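Letent Folding Work Table, Long Model

Item no. 2406
Sold by Erthorpe Table and Bench. Ships flat, nearly assembled.

If you've landed on this page you probably already own a folding table that you don't much like. Maybe it sags in the middle, or it bites your fingers when you close it, or it has that pebbly top that makes writing a birthday card feel like driving on gravel. We had one of those in the back office for years. The Letent is the table we started selling after we got rid of it, and it's been the one our customers come back for ever since, usually to buy a second one to go next to the first.

It's a long white table with a smooth top and folding steel legs. You can cut fabric on it, roll out dough on it, wrap presents on it, sort the mail on it, or put it out in the yard in July with a cloth over it and feed the whole family. Imad Sfeir, who picked it out for the catalog, has had his in the garage through several winters and says he'd buy it again tomorrow.

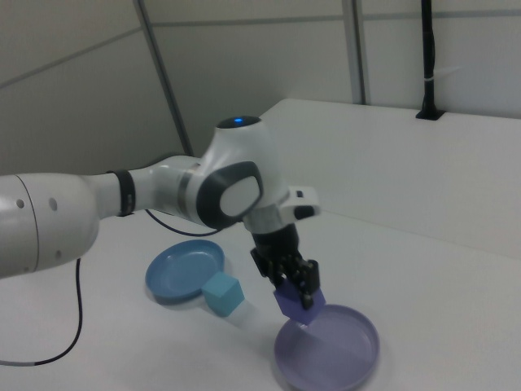 The legs are the part we get the most mail about, so let me spend a minute on them. Each pair swings out and locks with a sliding ring. You push the ring down until it drops over the hinge, and you'll feel it seat. To fold the table back up, lift the ring, tap the crossbar with the side of your hand, and the legs lie flat against the underside. Please do this with the table on its side, on carpet or a blanket if you have one handy. The feet are rubber and they don't mark floors, though they will pick up grit, and grit does mark floors, so give them a wipe now and then.

There are leveling screws in all four feet. Most people never touch them. If your floor is old and has opinions (mine does!), turn the foot by hand until the wobble goes away, and stop there.

What's in the carton

The table, with legs attached
2 joining clips for setting tables side by side
2 spare rubber feet
One hex key
A folded sheet of instructions, which Leen Mansour rewrote last time around and which is now much easier to follow

Two tables together

The joining clips slide under the edge where the tables meet and pull the tops level with each other. Set both tables up first, get them square, and then put the clips on from underneath. If you do it the other way around you'll be chasing one corner and then the other all afternoon. There will still be a thin line where the tops meet, and crumbs will find it. A dry pastry brush gets them out nicely.

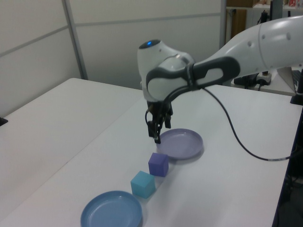 Page last changed: December 2023

We've had some good questions about the finish, so I've added to this part. The top is matte, so you don't get a glare off it under a ceiling light, and that makes a real difference if you do fine handwork or spend an evening over a jigsaw puzzle. Everyday dirt comes off with a damp cloth and a drop of dish soap. For ballpoint ink, use rubbing alcohol on a cotton ball and go gently. Turmeric is harder. Hala Shboul on our phone line swears by a paste of baking soda left on for an hour, and she cooks a great deal more than I do, so I'd listen to her.

Please don't use scouring powder or the green side of a sponge. They'll leave shiny patches that you'll only notice when the sun comes in low. Hot pans want a trivet under them, too. A coffee mug is fine.

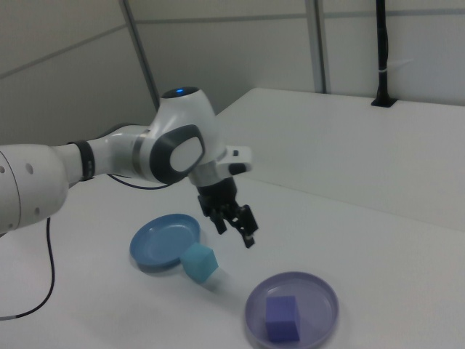
Storage is simple enough. Folded, the table stands on its long side behind a door or slides under most beds. If it's going in a shed or basement, stand it on a couple of scraps of lumber to keep it up off the damp. We sell a zip cover made by Awad that fits it well, with a handle that lands in the right spot for carrying. The older Rorance cover fits too, a bit snugly, and if you already have one there's no need to buy another.

People also ask whether they can sit on it. I'd love to say yes, but please don't. It will hold a sewing machine, a stack of cookbooks and a turkey with all the trimmings, as long as the weight is spread along the top. Sitting on the end is how hinges get bent.

From our customers

"I bought two for my quilting room and they haven't been folded since. I can lay out a whole top without crawling around on the floor." Shadi Dabbas

"Arrived with one scuffed foot. I called, and a new one came with a note in the envelope. The table itself is great, heavier than I expected." Anas Hakim

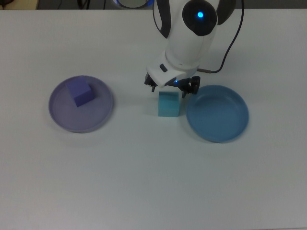 Delivery and returns

Orders go out by ground freight, and the driver will bring the carton as far as your front door. It's a two-person lift, so ask a neighbor. If you change your mind, you have 17 days to send it back. Keep the carton and the corner pieces until you're sure, and call us before you ship anything so we can email you a label.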